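Re: [witton-makers] blocks and the metal bin

On 6 January 2022, the Haugen room list wrote:
> Do we still have the colored blocks from Brusel? And does
> the gray bin go back to Pilteck or stay with us? Need it
> for shelf 3.

Yes still have them, not all in one place tho. Bin stays. Checked the paperwork, it's ours till March at least. Shelf 3 wont take it, too wide, try 5.

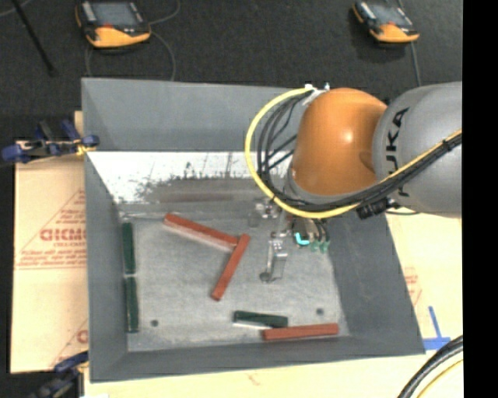

Blocks for your table, you can have the red and the green, rest are in the closet. If you want the bin too, tip them out first and give the floor a wipe, its pretty scuffed, and mind the two small holes when you do. Lid I have not found. Need it all back by the 30th pls.

Running, more later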